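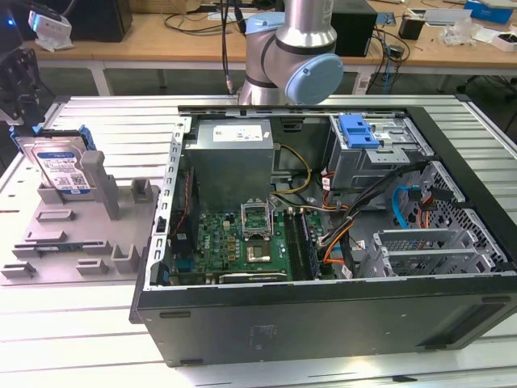
How a robot works on a computer

On our open day at Zuvmont, visitors aged seven and up can watch a robot arm work on a desktop computer. This page explains what the parts are called and what they do. The next open day is on September 12, 2025. Each demonstration lasts 14 minutes.

The computer lies on its side with one panel off. The large green sheet inside is the motherboard. It joins all the other parts together. The grey metal box is the power supply, which takes electricity from the wall socket and changes it into a form the computer can use.

A hard drive stores files, such as pictures and games. It spins a disk inside a sealed case. To hold it in place, the drive is fitted into a plastic carrier called a caddy. In this computer the caddies are blue.
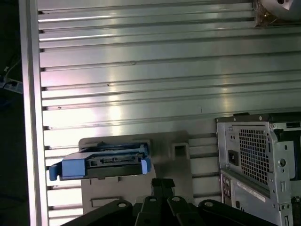
A caddy has to be held level and lined up with its bay before it is pushed in. A person does this by sight and touch. A robot can use small cameras. One fixed beside the table sees the whole job, and one near the gripper sees the parts close up.

The gripper is the robot's hand. Its fingers open and close. The arm behind it bends at joints, much as yours bends at the elbow and wrist. A motor turns each joint by a measured amount.

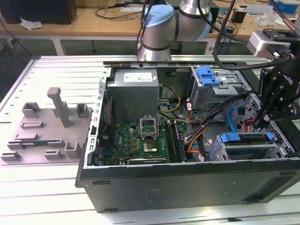

The gripper reaching into the right side of the case.

The grey plate on the table is a fixture. It has posts and brackets where parts can be set down. If a part is always put in the same place, the robot has less searching to do.

Cables are harder. They bend, and they never lie in quite the same shape twice. A hard drive keeps its shape, so it is easier to pick up.

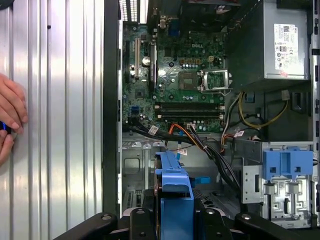

The square holder in the motherboard is the socket. The processor goes there, and it carries out the computer's instructions. The long, narrow slots are for memory.

Words to know

Bay: a space in the case for a drive.
Caddy: a carrier that holds a drive.
Fixture: a plate or stand that holds parts in place.
Gripper: the part of a robot that takes hold of things.

Each showing has room for up to 40 visitors. Please stay behind the yellow line.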